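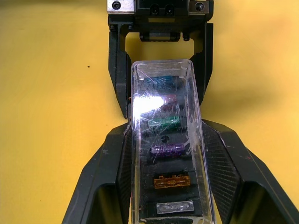

Priltberg (Kemen Comics) — collected edition, worth it over the singles?

Comics and Graphic Novels > Series Discussion

inkwell_dana
September 7, 2023

I read the first two issues of Priltberg when they came out and dropped it, mostly for money reasons. Now the collected edition is out with all 7 issues in it and I'm thinking of going back. For those who don't know it, it's set in 1797 in a river town where the main character, Bika, keeps the toll books for the bridge and kills people for the man who owns the bridge. Written by Ginevra Melis, drawn by Dimas Lau.

What I remember is that I liked the art a lot and found the story slow. Does it pick up? And is there anything in the collection that wasn't in the singles? Please keep spoilers past issue two light if you can.

grubstreet

It picks up in issue three. The first two are setup and I think Melis knew it, because three opens with the ferry job and doesn't stop for breath until the last page. If you liked the art in the first two you'll be happy. Lau gets better at the night stuff as it goes.

Extras in the collection are a sketch section in the back and the script for the ferry scene. No new story pages. The variant covers are in there too but printed four to a page, so they're small.

marginalia_k

I'm going to disagree on it picking up. Three is the best issue by a distance. Then four goes back to the toll house and spends most of its pages on Harahap and his debts, and I did not care about Harahap's debts. He's the bridge owner, he's rich, then he's less rich. I understand it matters for the ending, but it could have been a page and a half.

The ending itself is good. I just think this was a five issue story that got sold as seven.

grubstreet

The debts are the whole reason Bika has anything to bargain with. Cut that and the last issue makes no sense. She's been copying his numbers since page one, and it's there in the backgrounds if you go back. She's almost always holding a pen.

marginalia_k

I didn't say cut it, I said shorten it. There is a scene where two men read a letter to each other for three pages. I've read it twice and I couldn't tell you what the second man's name is.

tollbooth_pete

The second man is the notary and I don't think he gets a name.

I liked issue four. I work in bookkeeping, so maybe I'm the target audience. It's rare to see a comic where the paperwork is done with any care. The double column for the carts and the foot traffic is how you'd do it, and when Bika skips a line in it you can spot it before anyone in the story does. Melis doesn't put a caption on it or have a character point at it. I went back and checked and the skipped line is there in issue two as well.

inkwell_dana

That's the kind of thing I would have missed completely. I still have my issue two somewhere, I'll look.

How does the book hold up physically? I've had bad luck with glue bindings on small press stuff.

lowtide

Mine is fine so far but I've only read it once. It's a glued paperback and the gutter eats some of the art on the two page spreads. The ferry spread in three suffers the most. In the single issue it was the center pages so you could lay it flat and see the whole river. In the book Bika's face goes right into the fold. If that spread is a big deal to you, I'd get issue three on its own as well.

Paper is heavier than the singles and a little less shiny. Colors look darker to me. Genalyn Policarpio did the colors and on the singles you could see a difference between the blue she uses for the river and the blue for the night sky. On my copy they run together in a few panels.

grubstreet

I compared mine side by side last night and I don't see it. The sky is maybe a touch darker. Could be a difference between print runs, mine came directly from the publisher.

lowtide

Mine was from a shop. Could be.

quillfeather

Long post, sorry. I finished this over the weekend and have been wanting somewhere to put my thoughts.

I think the comparison everyone makes, that it's the assassin with a double life story moved back to the eighteenth century, sells it a bit wrong. In most of those the fun is the gap between the two lives. She's baking a pie and there's a body in the pantry. Priltberg doesn't have much of a gap. Bika isn't hiding a second life from her family, she doesn't have one. She lives in a room over the toll house and everybody on the bridge half knows what she does. They're polite to her. The baker gives her the end loaf and won't take her money, and the first time I read that I took it as kindness. By issue five I read it as fear. 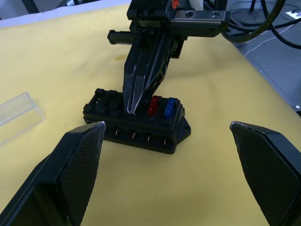
What kept me going was how that changes once the sister turns up. Up to then Bika barely speaks. I'd guess she has fewer than 100 words of dialogue in the whole first issue, and most of them are prices. Then there's somebody in the room who knew her as a kid and talks all the time, and Lau has to draw a completely different kind of page, lots of small panels, people interrupting each other. Laurier Dhillon's lettering does a lot there too. The balloons overlap and the tails cross, and you can still follow who's speaking.

My complaint is the magistrate. He shows up in five, he's very clever for one issue, and in six he does something so stupid that I checked whether I'd skipped a page. If he can work out the thing with the lantern, he can work out not to walk onto the bridge alone.

marginalia_k

Agreed on the magistrate. Agreed on the sister too, I should have said that, she's the best thing in the back half.

tollbooth_pete

I took the magistrate walking out alone as him having already made a deal. Look at what he has in his hand when he leaves the inn. It's the same folded paper Harahap had in issue four.

quillfeather

I looked and it's a folded paper. I don't think you can say it's the same one. They had more than one piece of paper in 1797.

tollbooth_pete

It has the same dark seal on the same corner.

quillfeather

Every letter in the book has a seal on it. I'll give you that it's possible. If Melis meant it, she needed one more panel, because right now it only works for people who read with the earlier issue open next to them.

grubstreet

There's an interview in the back of the issue six single where Zahira Purba, the editor, says they took two pages out of that issue late on. She doesn't say which. That would explain the magistrate. The interview isn't in the collection, by the way, so that's one thing the singles have over it.

inkwell_dana

Good to know. I'm trying to stay away from most of the last few posts but I did read the one about the loaf and that has pretty much sold me.

One more question. Is it a complete story or does it end on a hook? I've been burned a few times lately.

lowtide

Complete. There's a last page that could lead somewhere if they wanted it to, but you won't feel cheated if it doesn't. I read somewhere in June that Melis and Lau are doing something else next, not connected.

marginalia_k

It ends. I'd have ended it one page sooner, but it ends.

quillfeather

The last page is the best page.

marginalia_k

We're not going to agree on anything in this book except the sister.

inkwell_dana

Ordered the collection from my shop, and they had a copy of issue three in the back bins so I took that as well for the ferry spread. Will report back on the blues. Also found my old issue two. The skipped line is on the page with the geese, bottom left, you need decent light for it.

tollbooth_pete

That's the one. Now look at the date on the line under it.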